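Big changes on the assembly floor at Sadlow

If you haven't walked past the stool line since July, go and have a look! The two-armed robot from Sternimo now does the holding and turning, the part of the job that left so many of us with sore wrists by Friday. It takes a stool in both grippers and tilts it, and the person at the bench gets on with the fitting and the final check.
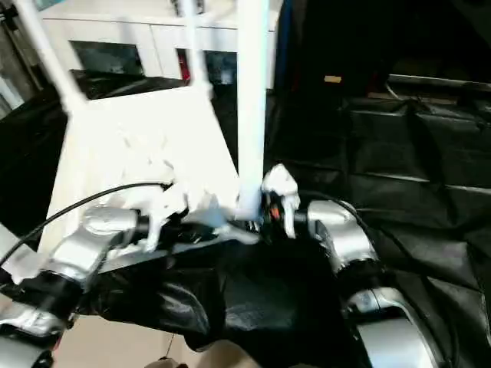

Ubaldo Sala, who has been on seating for 17 years, was one of the first two people trained on it. He spends his mornings teaching it new grips and his afternoons on inspection, and says he goes home with energy left for the garden. Last quarter the line finished 3,699 stools, up from 2,770 the quarter before, and every one of the old crew is still on the team.

Training for the Gavis shift starts next month. Sign-up sheets are by the Wogan Street entrance, and no programming background is needed.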